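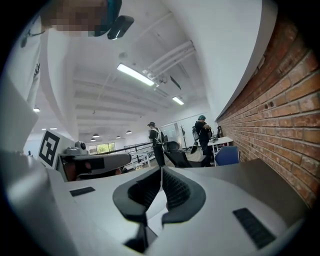

Gripper fingers nearly closed.

Thursday, April 25, 2024

Hornar valley footpath signs, continued. The parish wants the walk from Hakmont church down to the old mill to have panels at each stop, and the text is now later than it should be.

Went through the draft for panel 4 (the river bend). It claims three local painters worked from this bank. I can only find support for one, and that is a line in a sale catalog that says "near Hakmont" and nothing more. Cut the other two. The one that stays now reads "is thought to have painted near here."

Church panel: the draft dates the tower and the nave to the same century. The guidebook and the county survey disagree on the nave. Left the nave date out and kept the tower. Still need to check the porch.

Test prints came back from Luveo. Six panels, all at 900 mm wide. Color is fine on five of them. The map panel is too green and the river almost disappears into the meadow. Asked for the blue two steps darker and a thin outline on both banks. Type size is OK standing up, but the captions are hard to read from a wheelchair height. Going up a size means losing the last paragraph on the mill panel – no great loss, it repeats what the church panel says.

Posts: oak from the Xavier yard, 10 ordered, so we have spares. Two have a split running down from the top. Set them aside and marked them with chalk. Don't use these for the river bend, the ground there floods most winters.

Open items:
Porch date.
Permission for the post by the mill gate, letter sent at the start of April, no reply yet.
Spelling of the lane name. The old map has one l and the road sign has two. Going with the road sign for now.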